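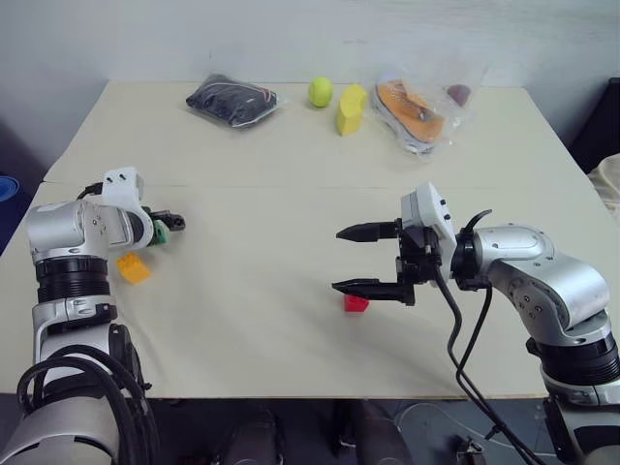

The orange block on the table, with a robotic arm to either side.

New book goes behind the doors of Britain's select committees

Dundwood Press is delighted to announce the July publication of Asking the Question: Select Committees and How They Work, by Chanida Chuensuk and Ruoxi Cui.

The book follows 3 Commons committees across 2 parliaments, from the first choice of topic to the government's reply. The authors read 659 reports and spoke to 239 MPs, clerks and witnesses, and the result is a lively account of a part of Westminster that most of us only glimpse on the evening news.

There is a wonderful chapter on how chairs win over members from other parties, and another on the recommendations that ministers turn down at first and then quietly take up years later!

"We kept finding small changes in the law that began with one stubborn question from the back of the room," said Chanida Chuensuk. "Those were the days we went home happy."

Halima Bashir, politics editor at Dundwood, said: "I learned something on every page, and I've worked in this field for years."

Both authors will speak at the launch, which starts at 6.30pm and is open to all. Review copies are available in print and as e-books from Orathai Paisan in the Dundwood press office.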